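Setting up a pick-and-place practice scene in the simulator

A guide for new members of the Skorov robotics club

Hello again, and welcome if you joined us in October! Several of you asked for a written version of what Etelka Kiss went through at the first meeting, when half the room was still hunting for a plug socket, so I have typed it all up with a cup of tea beside me. You will need a laptop, the club login and a bit of patience. If you have never touched a robot before, please don't worry. I hadn't either, and my first attempt ended with the arm trying to push itself through the floor.

Before you start

Sign in to the club server and copy the folder called "starter" into your own space. Please do copy it! Last year two of us worked in the original by mistake and Ákos Bognár spent a whole evening putting it right. Rename your copy with your first name, then open the scene file inside it.

Press Play once and let everything settle. Things are dropped in from a tiny height at the start, so a small wobble is quite normal. If something goes flying across the room, it was probably overlapping its neighbour. Stop, lift it a touch, and press Play again.

Placing your objects

Start with 3 objects and no more. I know it is tempting to fill the table (I certainly did), but you will spend your time untangling collisions when you could be learning to drive the gripper. Choose one thing to pick up and one place to put it, and leave the third as something to steer around. Round shapes with a hole in the middle are kind to beginners, as you can put one finger inside and one outside and simply close.

Leave a decent gap between them. Kátia Lins likes to fly the open gripper slowly over the whole layout before saving, and I have pinched the habit from her.

Choosing your camera

Open the view menu and try the wrist camera. It feels very odd at first, because the gripper stays put while the whole world swings about underneath it, and you lose sight of anything off to one side. Stick with it for 30 minutes or so of practice and your eye does adjust. When you get muddled, switch back to the wide view, find your bearings, and switch in again.

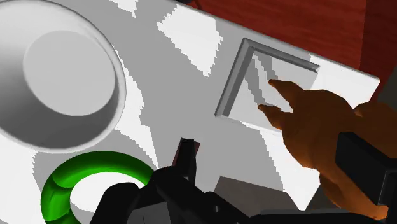 Close quarters in the simulator: black gripper in front, green ring to the left, orange hand over the square recess.

Shadows catch everybody out. At the low quality setting they come out jagged, like little staircases, and on a pale surface it is easy to mistake one for the edge of something solid. Turn the shadow quality up if your laptop can bear it, or judge your height from the number in the side panel.

Making the move

Bring the gripper above your object first and only then go down. Slow the speed slider to 2 for the last stretch. Close gently, wait a moment, and lift straight up before you travel sideways. Then do the same in reverse at the other end: across, down, open, up.

Save each run you are pleased with, and the ones you aren't as well. Jummai Nwankwo got to run number 59 before she had one she wanted to show us, and it was lovely and smooth.

If you get stuck, post your scene file in the club chat with a line on what you were trying to do. Lilla Kocsis and I both look in most evenings after seven.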